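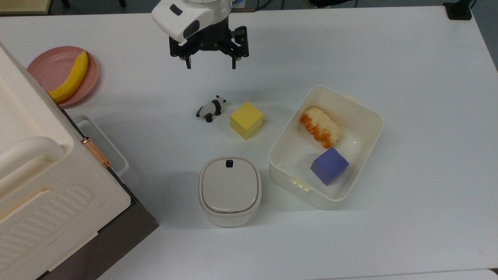 Fig. 1. White tabletop with cream-white appliance, left.

4. Setting up the Tetwood lap timer

I've coached sprinters with this timer for years, so these are the steps I follow myself.

1. Put the start pod level with the line and switch it on. Wait for the green light!
2. Walk the finish pod to its mark and press Pair (hold it down, a quick tap does nothing).
3. Choose your distance. Mine opens on 500 m, so I change it every single time.
4. Set the athlete number, from 1 to 24, and press Save.

Note: the memory keeps 17 runs — copy them out before you start another session.

Caution: keep spikes well away from the pods. I've cracked one lens already.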